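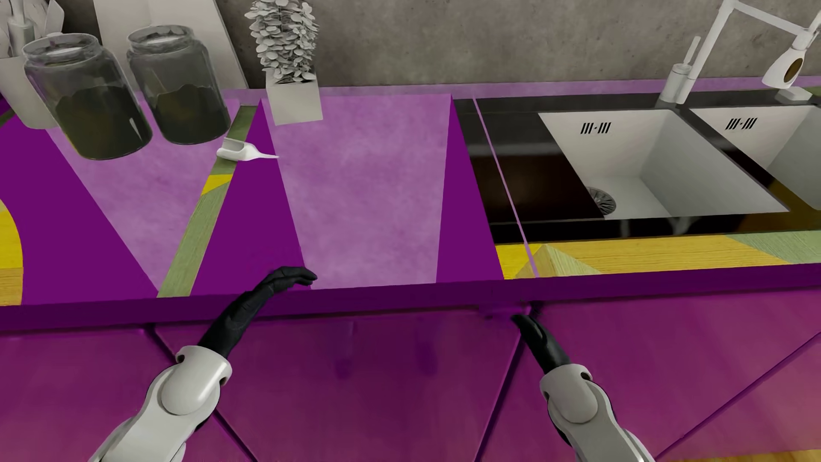
Section 7. Comparing Hands in the Simulated Kitchen

7.1 Purpose

This section explains how to set up and run a comparison between two hand models on the Brarnik two-arm platform in simulation. It applies to operators who have finished the installation steps in Section 2 and who hold a valid project file for the Tillard kitchen. The procedure does not replace testing on physical arms. Results obtained under this section may be used to choose which hand is sent forward for bench trials.

7.2 Before You Begin

Confirm that the following conditions are met.

The Fonseca controller software is installed and its status light in the main window is green.
Both hand models appear in the Clillitine hand library. The standard articulated hand has black fingers and mounts on the white forearm without an adapter.
The project folder is on a local drive. Network drives are not supported for recording.
The operator has read and write access to the results folder.

Note: The color theme of the kitchen is chosen separately from its layout. Changing the theme alters the surface patterns of the counter and cabinets and has no effect on contact or friction values. Use one theme for a full comparison so that camera-based controllers receive the same background throughout.

7.3 Loading the Kitchen and Arms

1. Open the project file and select Load Kitchen.

2. Select the counter layout with the double sink. Wait until the progress bar closes before choosing any other command.

3. From the Arms menu, select Pair. The left and right arms load together and share one base setting.

4. From the Hands menu, assign the same model to both arms. Mixed pairs are accepted by the software but are not valid for the comparison.

5. Select Move to Ready. Both hands should come to a position near the front edge of the counter, clear of the surface and holding nothing. The two hands need not be at the same height.

6. Inspect the fingers of each hand from the operator view. If a finger passes through the counter, select Reset Arms and repeat step 5.

Caution: Do not drag an arm with the pointer while the controller is active. The controller will try to return the arm to its last target at full speed, and the recording will be marked as failed.

7.4 Setting the Controller

1. Open the Controller panel and select Position Hold.

2. Set the wrist speed limit to 30 percent. Higher limits may be used for later trials but are not comparable with the results described here.

3. Set the trial length to 90 seconds.

4. Turn off Auto Grip. This feature closes the fingers as soon as contact is detected and hides differences between hand models.

5. Save the settings under a new name. The default settings file is overwritten at each software update.

Note: Projects created before June must be converted before the saved settings will load. Select Convert from the File menu and follow the prompts.

7.5 Running the Comparison

1. Choose a target object from the object list. The scoop is recommended for the first trial — its thin handle shows quickly whether the fingertips meet correctly. The glass jars should be used only after the scoop trial has been completed with both hand models.

2. Select Start Trial. The controller moves the chosen hand toward the target and leaves the other hand at the ready position.

3. Observe the approach. Record whether the fingers reach the object before the palm or forearm touches the counter.

4. When the trial ends, select Save. Enter the hand model, the target object, and the operator's initials.

5. Select Restore Objects. Objects moved during a trial do not return to their starting places on their own.

6. Repeat steps 1 through 5 until seven trials have been saved for the first hand model.

7. Assign the second hand model to both arms and repeat the full set using the same target objects in the same order.

Caution: A jar that tips over may spill its contents across the counter. The loose material slows the simulation and can cause missed contacts. Stop the trial, discard the recording, and reload the kitchen.

7.6 Reviewing Results

Open the Results window and select Compare. The software lists each hand model with its completed trials, dropped objects, and unplanned contacts. A trial stopped by the operator appears in gray and is left out of the totals.

Differences of two trials or fewer should be treated as a tie. In such cases, run a second full set with the camera controller in place of Position Hold, and keep the two sets in separate folders.

7.7 Records and Questions

Saved trials must be kept until the bench trials for the same hand have closed. Questions about this section, including requests for new target objects, should be directed to Fernanda Lobo, Technical Documentation.

Section last revised March 10, 2021.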